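Walking to work, four months in
5/31/22

I stopped driving to work in February. The car needed a new clutch, the garage on Didenko Street wanted more for it than I had in the account, and I told myself I would walk until payday. Payday came and I paid for the clutch, but by then I had gotten used to walking and the car has mostly stayed in the driveway.

A few people have asked how it works day to day, so I'm writing it down in one place.

The route

I live at the north end of Clevham and work near the Dirnard bus station. Door to door it takes me 40 minutes at a normal pace. In the car it was 15 on a good day and 30 when the bridge was backed up, plus the time to find a parking spot, which I never used to count.

I tried three different ways before I settled on one. The shortest follows the main road the whole way. It has a sidewalk on one side only, and the trucks are loud enough that I couldn't hear a podcast. The second goes through the park, and it was fine until it rained and the low part of the path filled up. The one I use now goes behind the elementary school, down the long hill past the water tower, and over the footbridge. It adds a few minutes and I only have to cross one busy street.

The light at that street is slow. If I miss it I wait close to two minutes. I used to get annoyed about this and now I check my messages there and put the phone away again when I cross.

The hill is easy in the morning and less easy at night. Going home I take it slowly. There's a bench halfway up that I used every day for the first two weeks and hardly ever use now.

Weather

The cold was less of a problem than I expected. I wore a hat and thin gloves and was too warm by the footbridge most mornings, so I started leaving the house feeling a little underdressed. Wind is worse than cold. The footbridge is open on both sides and the wind comes straight up the river.

Rain is the thing that makes me think about driving. I have a jacket that keeps my top half dry and for the legs I gave up and keep a spare pair of pants in my desk drawer, along with socks. I've used the pants six or seven times. The socks I use more.

I have driven on days with ice, on the day I had to bring a monitor home, and twice when I had a dentist appointment in Andby after work. I didn't set a rule about it. If I need the car I take the car.

Bag

I started out with a shoulder bag and my left side hurt after a week. A backpack fixed that. It's an old one with a broken zipper on the front pocket, so nothing goes in the front pocket. Laptop stays at the office unless I know I'm working from home the next day. Lunch goes in upright, with the lid taped if it's soup.

Money

I kept a note on my phone for this part. Since I started I have saved $528 on gas and parking together. Parking is the larger share. The lot by the bus station went up again in the spring and I was paying it without looking. I did spend some of that on walking things: the jacket, insoles, a reflective band for the dark mornings, and an umbrella that lasted one trip over the footbridge.

The insurance costs the same whether the car moves or not. I called to ask if they had a lower rate for low mileage and they do, but it starts at the next renewal and I have to stay under 2,000 miles for the year. I think I can, if I don't take the car on vacation.

Shoes

I don't have strong opinions on shoes. I wear what I would wear anyway and change at the office if I have a meeting. Anything with a thin sole starts to bother me on the gravel part behind the school. New insoles helped more than new shoes did. 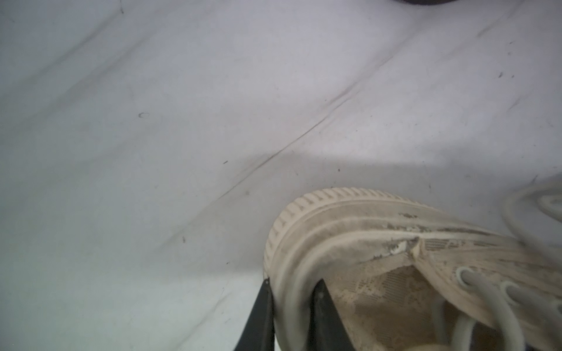 Blisters were a problem in weeks one and two and then stopped. I put tape on my heels before leaving the house, which works better than a bandage after the fact. Thicker socks also helped. Lacing matters a bit too. If I leave them loose my foot slides forward on the way down the hill and my toes are sore by lunch.

What has changed

I haven't lost any weight that I can tell. I sleep a little better, though the mornings getting lighter may have something to do with that. I'm less irritable when I get home. Driving back over the bridge used to put me in a bad mood that lasted until dinner.

I have to get up earlier. I thought I'd adjust, and I have adjusted only partly. I'm in bed by ten thirty and I've stopped watching the late movie on weeknights.

The other thing is errands. I used to stop for groceries on the way home without planning it. Now I buy what fits in the backpack and do one bigger trip with the car on the weekend. I waste less food this way. I also run out of milk more.

I'll see how it goes in the heat. The hill has no shade after the water tower and I don't have a shower at work. I may leave earlier, or take the bus home on the worst days. The number 2 stops at the end of my street and I have yet to try it.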